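Brernisden to open its handling laboratory to visitors on Saturday

Working robot arms on show from 10am to 4pm; entry free

KINNEAR – Brernisden, which designs gripping and placing systems for small manufacturers, will open its handling laboratory to the public for one day in August. Visitors will be able to watch robot arms carry out sorting and stacking tasks under normal test conditions and put questions to the engineers who run them.

The programme centres on Losisis, the company's control software for light robot arms. Losisis plans each movement from a stored list of object sizes and target positions, then adjusts the closing width of the gripper before contact. The current release has completed 3437 logged placement cycles in the laboratory, of which 876 involved putting one object on top of another.

Stacking was chosen as the main demonstration task as it shows small errors clearly. An offset at the first level is carried into the next, and the software must decide whether to correct it or leave the lower object alone.

"Visitors will see the same routines we run on a weekday," said Heather MacRitchie, head of testing. "The speed is limited for public sessions. The rest of the settings are unchanged."

Demonstrations start on the hour and last roughly 20 minutes. Each is followed by a short talk. Ruairi Forsyth will cover grip force and finger wear, and Flora Dunbar will explain how placement errors are measured and recorded. The 2pm talk is intended for school pupils and their teachers.

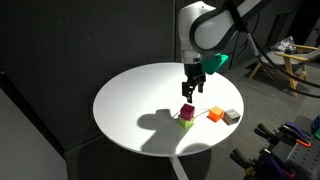
The two-finger gripper over the round table, with one cube stacked on another and two more alongside.

Places at each demonstration are limited and should be booked in advance through the Brernisden website. Children under 12 must be accompanied by an adult. The laboratory is on the ground floor and has step-free access from the car park.

About Brernisden
Brernisden develops control software and gripping equipment for firms producing batches of up to 1000 parts. It has 6 engineering staff at its Kinnear site.

Media contact
Mhairi Dow, Press Office, Brernisden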